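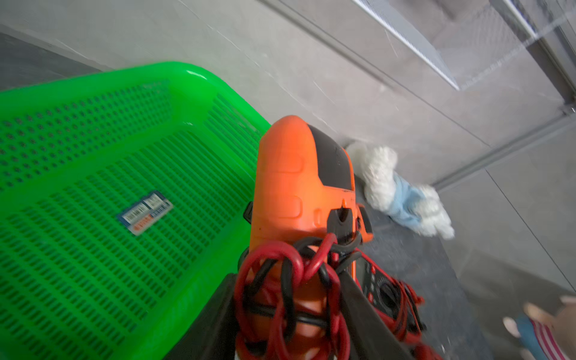 Figura 3. Cesta verde de plástico con laterales perforados y herramienta de mano naranja.

4.2. El inventario doméstico como procedimiento narrativo

La crítica ha leído Rivura sobre todo como novela de exilio, y esa lectura ha condicionado el examen de sus procedimientos formales. La presente sección se ocupa de uno de ellos, el inventario, entendido como enumeración de enseres sin verbo principal que interrumpe el relato y ocupa, en la mayoría de los casos, un párrafo completo. Daryna Lytvynenko recurre a él en las tres partes del libro, aunque con una distribución desigual y con funciones que conviene separar.

El corpus se limita a la edición de 457 páginas publicada por Funora, cuya paginación se sigue en todas las citas. Se han identificado 40 inventarios según el criterio expuesto en 4.1, que exige un mínimo de cuatro sustantivos coordinados y excluye las enumeraciones insertas en diálogo. De ellos, 8 pertenecen a la primera parte, 21 a la segunda y 11 a la tercera. La concentración en la parte central coincide con el traslado de la protagonista, Palamarchuk, a la casa de Gesurthorpe, y por tanto con el tramo en que la acción exterior se reduce casi por completo.

En la primera parte el inventario tiene una función descriptiva convencional. Los enseres aparecen ordenados por estancias, con adjetivación escasa, y el narrador en tercera persona no se aparta del punto de vista de la madre. El párrafo inicial del capítulo segundo («Cazos, paños, dos lámparas, la caja de los hilos») fija el modelo: sustantivos sin determinante o con determinante mínimo, asíndeton y un último término algo más extenso que los anteriores. Este alargamiento final se repite en seis de los ocho casos y produce un efecto de cierre que la novela abandonará después.

La segunda parte modifica el modelo en dos aspectos. El primero es la pérdida del orden espacial. Los objetos de la cocina se mezclan con los del taller, y los recipientes se nombran junto a las herramientas sin transición alguna. El segundo es la aparición del posesivo. Donde la primera parte decía «las tijeras», la segunda dice «sus tijeras», y el referente del posesivo queda a menudo sin resolver entre Palamarchuk y la antigua dueña de la casa. La ambigüedad es sistemática: de los 21 inventarios de esta parte, 14 contienen al menos un posesivo cuyo antecedente admite ambas lecturas. No parece posible atribuirla a descuido, dado que en el resto de la prosa la autora repite el nombre propio siempre que existe riesgo de confusión.

Puede objetarse que la enumeración es un recurso demasiado extendido en la novela doméstica para sostener por sí sola una interpretación. La objeción es válida para la primera parte. En la segunda, sin embargo, el inventario asume información que el relato omite. La muerte de la antigua dueña no se narra en ningún capítulo. El lector la deduce de que, a partir del capítulo undécimo, las gafas y el bastón dejan de figurar entre los enseres del dormitorio, y de que el ropero, antes desglosado prenda por prenda, pasa a nombrarse con un colectivo («la ropa»). La elipsis se construye, así, por sustracción de términos en una serie ya conocida. El procedimiento exige un lector que recuerde la serie anterior, y la autora facilita ese recuerdo al mantener el orden de los términos que no han desaparecido.

Un segundo grupo de casos, menos numeroso, afecta a la representación del trabajo. En los capítulos noveno y décimo los inventarios incluyen útiles de limpieza y de reparación que nunca se muestran en uso. Palamarchuk los cambia de sitio, los cuenta o los devuelve al estante, pero la tarea queda fuera de la escena. La novela transfiere a la lista el peso de una jornada que el narrador no refiere. Es significativo que estos párrafos sean los únicos de la segunda parte que llevan indicación horaria, siempre al comienzo y en forma nominal («Las seis. Cubo, estropajo, alicates, la escalera pequeña»).

En la tercera parte el inventario cambia de enunciador. Los once casos corresponden al cuaderno que Palamarchuk redacta en primera persona y que alterna con la narración principal. La sintaxis es la misma, pero se introducen tachaduras, correcciones y términos repetidos. La última lista, en la página 451, reproduce la del capítulo segundo con dos omisiones y un añadido. Las omisiones corresponden a las lámparas y a la caja de los hilos; el añadido es el nombre de la casa, incorporado a la serie como un enser más. La disposición circular ha sido señalada en otras lecturas de la obra, que la interpretan como retorno al origen. Los datos reunidos aquí apuntan en otra dirección, ya que el término que antes cerraba la serie ha desaparecido y el alargamiento final no vuelve a producirse.

Queda por determinar la relación entre estos inventarios y los que aparecen en los relatos breves de la autora, donde la enumeración suele ir subordinada a un verbo de percepción. El cotejo de ambos conjuntos se aborda en 4.3, con el mismo criterio de recuento y con una distinción adicional entre listas cerradas y listas interrumpidas.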